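Tandulness Bench Cell: planning and budget notes

README for the shared folder. Last tidied up 19th November.

Hello, and thank you for opening this before opening the spreadsheet! The folder holds everything we gathered while working out what a tabletop assembly cell would cost us at Vestmont, from the first quotes through to the parts list we settled on. We have left the untidy bits in, as they may save you a phone call or two.

What's in the folder

quotes/ has the replies from suppliers, one file each
budget.csv has 124 lines, one per item, with a column for who pays
layouts/ has the simulated bench setups we used for planning
wishlist.txt is exactly what it sounds like (please add to it)

The arm and gripper came first in everybody's mind, and they are the easy part to price. What crept up on us was the small stuff: hand tools, trays, screws, wood to practice on, tape. We had put down 700 dollars for all of that and ended up at 1,590, with spare fingertips still to come. 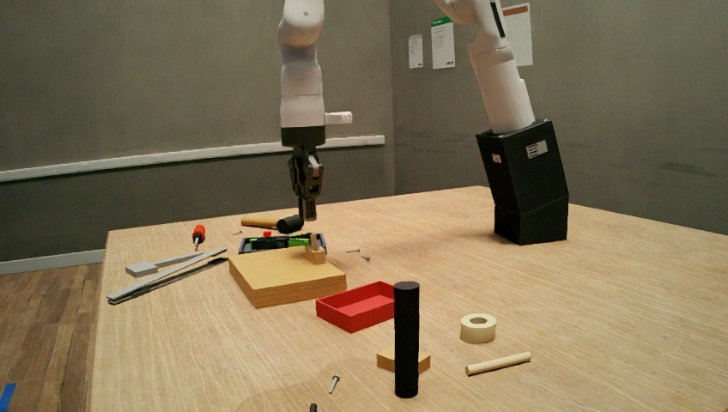
So our advice is to lay the whole bench out in simulation before you ask for a quote, clutter included, and check that the arm can get to the far side of the table. We went through 3 layouts that way and changed our minds about the table size twice, which cost us nothing but a few afternoons.

Known gaps

Shipping from Prasertsri is still a guess. The Brestavmont quote runs out in May and leaves out training. Service contracts are not in budget.csv yet.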